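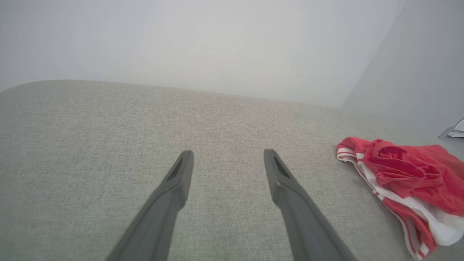 星期四,晴,热得楼下的猫都不叫了

今天必须写长一点,手腕酸也要写,因为我和Zineb终于把《Durnolano》的夜班邮车线跑通了!跑通了!从南站一直到Ivetwood,一封信没丢,一节车厢没脱钩,中途连煤都没借。凌晨结算画面出来的时候我在椅子上蹦了一下,膝盖磕到桌子底下的横梁,现在青了一块,碰一碰还疼,但是值。

先从头记,不然过两个月再翻就忘了细节。

这个游戏我是开春的时候入的,当时只是觉得名字念起来好玩,杜尔诺拉诺,像某种意大利点心。打开一看是开邮政火车的,画面灰扑扑,字小,菜单一层套一层,新手教程讲到怎么盖邮戳就没了,后面全靠自己摸。我第一晚在南站的站台上转了半天,愣是没找到上车的门(门在另一侧,要从信号房后面绕)。按理说这种游戏我玩一会儿就该关掉的,可是当时站台上下着雨,棚子底下有个修钟的老头在哼歌,哼的调子跟着雨声变,雨大他就哼得慢,我就站在那儿听,听着听着天都亮了,游戏里的天和外面的天一起亮的。从那以后就陷进去了。

Grandov做东西真是有一股拧劲儿。别家做火车游戏,恨不得给你一张大地图,所有信号灯都标出来,红的绿的一目了然。他们偏不,驾驶室里就一本线路手册,要一页一页翻,而且手册有错!有些里程桩写的是旧的,改过线之后没更新,得自己拿铅笔在页边上记。我现在那本手册的页边已经写满了,什么“过桥后第一个弯早拉手闸”“这里的灯是坏的,看到绿也别信”“下坡别跟Zineb聊天”。最后那条是血泪。

说到Zineb。我跟她认识就是在这个游戏的联机大厅里,她全名Zineb El Khatib,头像是一只戴着邮差帽的刺猬。她管分拣,我管开车,分工从第一次联机定下来就没换过。其实刚开始换过一回,她开车把整列车开进了糖厂的专用线,我在后面分拣把两个区的信筒装反了,我们俩对着结算画面上那一排红字笑了好久,谁也没提再换的事。她分拣快得吓人,信袋一上来,哗哗哗,几下就到格子里了。她说她看的不是地址,她看信封角上的颜色和邮票的斜度,地址最后才扫一眼。我试着学,学不会,我还是老老实实念街名的那种人。

夜班邮车线是什么概念呢,大厅里一般管它叫“六站”,因为一共6个停靠站,天黑发车,天亮之前要到Ivetwood。全程信件160件,挂号的要双人签收,也就是说到站以后司机得从驾驶室跑到邮车那边去按印,再跑回来,其间锅炉不会等你。压力掉了就得重新烧,一烧就误点,一误点后面会车的货车就把你堵在侧线上,然后就是干瞪眼。我们之前卡在这上头好多个晚上了。每一次死法都不一样,这也是我服气的地方,一个游戏能让人死得这么有花样。

有一次是雾。有一次是Zineb那边的信袋钩子没挂好,过站的时候整袋信飞出去,我从后视镜里看到白花花一片,特别好看,然后任务失败。还有一次最冤,全程都好好的,到了终点前面最后那个道口,路上有一头羊。就一头羊。拉汽笛它不走,停车等它,等到它走了,误点。Zineb在语音里跟羊讲道理讲了好一阵子,先讲法语,又讲英语,最后换成我教她的中文,“请你让一让”,发音特别标准。羊不听。

所以今天我是做足了准备的。

下午先把Mogens那篇长帖又读了一遍。Mogens Hedegaard,论坛上写锅炉笔记的那位,我每次看他的帖子都像在上课,而且是那种老师自己讲得眉飞色舞的课。他把压力表的指针走法一格一格拆开讲,讲什么时候该开小风门,什么时候宁可慢一点也不要添煤,最妙的是他讲到站前怎么“存气”:进站前那段缓坡先把火烧旺,水位留高,借着下坡滑进去,这样你跑去签收再跑回来,压力刚好落到能起步的地方。我之前一直反着来,怕进站太快,早早就把火压下去了,难怪每次回来都是一炉子温水。

他那个帖子底下还有个争论,吵的是Ivetwood之前那个长弯到底能不能不减速。有人说能,有人说能是能但是邮车里的人会骂你。Mogens回了一句:“问问你的分拣员。”我就真的去问了,Zineb说:“你敢。”好,减速。

然后装Jacobs。Jacobs是大厅里好多人都在用的一个小工具,把手册页边的笔记导出来,按里程排好,打印成一长条。我之前一直没装,总觉得像作弊,手册就应该翻嘛,翻页的声音那么好听。但是想了想,笔记都是我自己写的,一个字一个字敲上去的,排个序怎么就作弊了。装起来有点麻烦,要把存档先挪出来,我第一次挪错了文件夹,吓得后背一凉,以为春天到现在的存档全没了,还好只是放到了隔壁。打印出来的纸条很长,我拿胶带粘成一条,从显示器上面挂下来,一直垂到键盘。我妈进来送西瓜,看了一眼,问我是不是在学中医。

西瓜很甜。这个也记一下,今年八月的西瓜都好。

晚饭随便对付了两口,上线的时候Zineb已经在了,正在站台上听那个修钟老头哼歌。我说你也喜欢听啊,她说她每次等我都在听,还录下来当闹钟了。我要来一份,明天早上就换上!

发车前检查,这次一项都没跳。以前我总是嫌烦,灯、闸、水、沙,走马观花看一圈就完事。今天认认真真走了一遍,居然发现沙箱是空的。空的!我跟Zineb说,我们之前该不会一直是空着沙箱在跑吧。她沉默了一下,说,所以上坡打滑不是你技术的问题。我说你之前一直觉得是我技术的问题?她说,嗯。

加沙,发车。

头一站没什么可讲的,平路,月亮很大,铁轨在前面亮成细细的两条。我们俩都没怎么说话,我在听锅炉,她在听信。她那边分拣的声音从语音里传过来,唰,唰,唰,和车轮的节奏慢慢合上了,我差点忘了报站。第二站有挂号,第一次试Mogens的存气法。缓坡上我把火烧得旺旺的,心里直打鼓,指针一直往上爬,爬到我以前从来不敢让它去的地方。滑进站台,刹住,我撒腿就跑,按印,签收,回头,爬上驾驶室一看表——就在那儿!稳稳当当地停在起步线上面一点点!我大喊了一声,隔壁房间的灯亮了。对不起。

后来就轻声喊了。

第三站的站长是个新面孔,也可能是我以前从来没工夫看他一眼,每次到这儿都手忙脚乱的。今天有余量,签完收还剩一点时间,我就站在那儿听他说了句话。他说他女儿在Ivetwood教书,问这趟车上有没有给她的信。我问Zineb,Zineb翻了一下格子,说有,蓝信封。我的天,原来这封信每次都在车上。我们之前不知道多少次把它撒在雾里,撒在雪里,撒在糖厂的专用线上。我一下子就郑重起来了,感觉后半程开的已经是另外一趟车。我特别喜欢这游戏的这种地方,它把东西就那么搁着,你忙的时候看不见,等你不慌了它自己走到眼前。也没有给你弹个图标,没有任务提示,那个站长要是你不理他,他就一直站在灯底下搓手。

上山那段是今天最难的。有了沙,车轮咬得住了,可是我没料到咬得住以后速度会比以前快,纸条上记的那些拉闸的点全都偏了,都是按打滑的车记的!第一个弯进得太猛,邮车那边传来噼里啪啦一阵响,Zineb用阿拉伯语说了句什么,我没敢问。后面我就不看纸条了,凭感觉提前,一个弯一个弯地摸。挺过瘾的,好像又回到第一次开这条线的时候,什么都不认识,手心里全是汗。她在后面一边捡信一边给我报哪些格子倒了,报完还能抽空提醒我看水位。我真想给她发个奖章。

翻过山顶,整个山谷都在底下。夜里看不太清楚,就是一点一点的灯,远处有一列货车在爬,小小的一条烟。我知道那就是要跟我们会车的那列。以前从来没在这个位置看见过它,每回我到这儿的时候它早就占了侧线了。也就是说我们早了。我跟Zineb说我们早了,她不信,自己跑到车厢尽头开窗看,看完回来什么也没说,分拣的声音更快了。

会车的时候那边司机拉了一声长笛。我回了一声。好爽啊,我回了两声,多的那声是送的。

第五站加水,出了点小岔子。水鹤的臂转过来卡住了,我按了好几下都不动,眼看着提前的那点时间一点点漏掉。急得我去翻纸条,纸条上春天的我写着:“水鹤卡住就先往回转一下,别硬来。”谢谢春天的我!往回一转,咔哒,好了。这条笔记我自己完全不记得了,字还写得歪歪扭扭,估计当时也是急得不行。

然后就剩最后一段。那个长弯,减速,Zineb说了声谢谢。道口,我提前老远就开始拉汽笛,手指头按在键上不敢松。羊不在。没有羊!Zineb说她有点失落,本来今天新学了一句中文打算跟它说的。我问哪句,她说“麻烦您了”。

到Ivetwood的时候天边刚有一点点发白。站台上的灯一盏一盏灭掉,我把车停在线上,差一点点就越线了,停稳以后锅炉嘶嘶地响。Zineb把信筒一个个往下递,我下车帮她搬,按规矩司机可以不管这个,但是今天想搬。搬到蓝信封那一筒的时候,我俩都停了一下。后来真的有个年轻女人从站房里出来取信,裹着一条围巾,拿到蓝信封就站在那里拆,读完抬头看了一眼天。没有台词,没有配乐,就远处有只鸡在叫。我鼻子有点酸,语音里那边也吸了一下鼻子,她说是空调吹的。

结算画面:160件,全到。奖金500,够买那盏我惦记了好久的黄铜驾驶室灯。我已经买了,挂上去了,光是暖的,晃的时候会把手册的影子投在玻璃上,看了好半天。Zineb拿她那份买了一副新的分拣手套,颜色很难看,芥末绿,她喜欢得不得了。

下线之前我去Mogens的帖子底下留了言,写了老长一段,把存气怎么用的、沙箱的事、蓝信封的事全倒出来了。写完又觉得蓝信封不该写那么明白,万一有人还没遇到呢,又删掉,改成“第三站有空的话,跟站长聊两句”。他回得特别快,不知道他那边是几点,就回了两行。第一行是恭喜,第二行问我有没有试过冬天跑这条线。

冬天!我都没想过还能挑季节。去翻菜单,翻到第三层,真的有,藏在“时刻表”底下,我以前以为那只是改个日历封面。我马上截图发给Zineb,她已经睡了,或者假装睡了。冬天的话锅炉起步要多烧多久啊,水鹤会不会冻住,道口的羊总不会还在外面了吧。山顶那段下雪的话侧线的道岔要不要自己下去扫?要是真要自己扫我会高兴死的。

躺下以后还在想这些,又爬起来拿铅笔在纸条背面写了几行,准备周末跟她说:

山上的拉闸点全部重新记一遍,按有沙的来。

沙箱,每次都看,每次!

挂号多的那两站,签收时我走左边那道门,右边那道开得慢。

问问Zineb要不要给我也报一下信封的颜色,说不定除了那封蓝的,还有别的人在等。其他几个站台上也都有人站着的,我以前都当背景了。有个站好像有个小孩总坐在行李车上晃腿,到底是哪一站来着,第四站?下次停稳了去看看。

还有,把纸条重新打印,原来那条沾了西瓜汁,有一截字糊了,偏偏糊的是过桥那段。Jacobs好像能改字号,试试大一号的,省得我老往前凑,脖子难受。

膝盖明天要是还疼就贴个膏药。老头的哼歌已经设成闹钟了,音量调到最大,希望它不要一下雨就慢下来,不然我又要赶不上早班地铁。

困了,手机只剩2格电,先去充上。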